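Kitchen stuff, June batch. Putting these down before I lose the envelope they're written on.

**Cast iron.** Rinse while it's warm, scrub with coarse salt, wipe, back on a low burner for 2 minutes. Thin oil. Thinner than that. If it's sticky the next day you used too much — bake it upside down at 300 and it mostly sorts itself out.

**Cutting boards.** Stand them on edge to dry. Flat on the counter they cup. Mine did, the big Orkberg one, and it rocked for a whole winter before I flipped it over a damp towel overnight. Onion smell: half a lemon, salt, leave it ten minutes, rinse cold.

**Dark cupboards.** The deep one under the stairs, the corner one next to the stove. Stick-on lights are fine but the batteries go. Better to fix what's in there. Tall things at the back, anything you use weekly at the front, and put jars in a shallow tray so you can pull teh whole lot out at once.

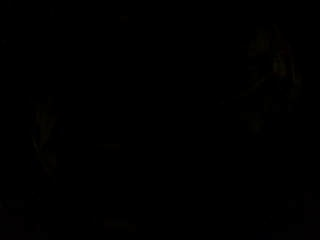
Label the lids too, not just the sides. Masking tape and a fat marker. Write the month you opened it. I found a bag of rye flour from two moves ago and it had company in it.

**Flour moths.** Freeze new flour 4 days before it goes in the jar. Wipe shelf corners with vinegar, and check the screw holes, they love those.

**Drains.** Märta Öberg's way: kettle of hot tap water (not boiling if you have plastic pipe), squirt of dish soap, wait, plunge 14 times. Don't ask me why 14. Works on my sink, does nothing for the tub.

**Knives.** Little and often. A few strokes on the Vivau steel before dinner beats one big sharpening a year. Never in the drawer loose.

**Dish towels.** No fabric softner. They stop soaking anything up. Hot wash, line dry, done.

**Stuck jar lid.** Rubber band around the rim. Still stuck — tap the edge on the floor, once, firmly.

Kettle scale next time, still testing the citric acid.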